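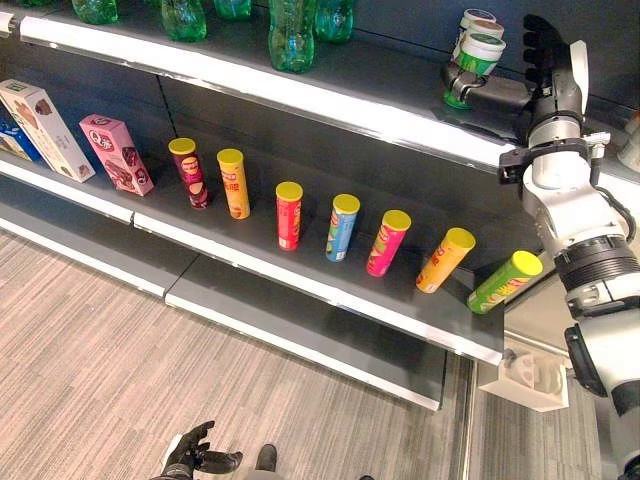

Why does soda fizz?

March | 119 shares | 92 comments

Shake a bottle. Open it. Whoosh! Soda all over your shoes. So what's hiding in there?

A gas. It's called carbon dioxide, and you breathe it out all day long. At the soda factory they chill the drink and squeeze the gas in, hard. Cold liquid holds more gas than warm liquid. Then the cap goes on tight and the gas is stuck.

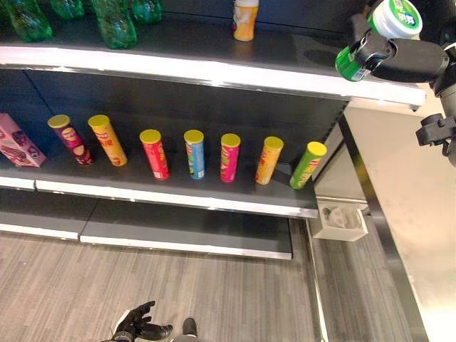
Fouad Saab
Kids' Science Writer

Now twist the cap. Psssst. The squeeze is gone, so the gas wants out. It makes bubbles, and bubbles like to start on tiny bumps and scratches, or on dust to small to see. Look at a straw in a glass of soda. Covered in them!

Shaking mixes lots of little bubbles into the drink. More places for gas to rush to, all at once. Hence the shoes.
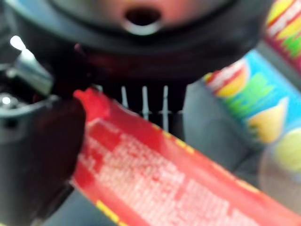

Warm soda is worse, by the way. Leave a bottle in a hot car and it's extra grumpy when you open it.

Try this (outside, ask a grown up). Two glasses, same soda, one cold and one warm. Drop a raisin in each. The bubbles grab on to the wrinkles and up it goes, then they pop at the top and down it sinks agian. Which raisin quits dancing first?

Share this 200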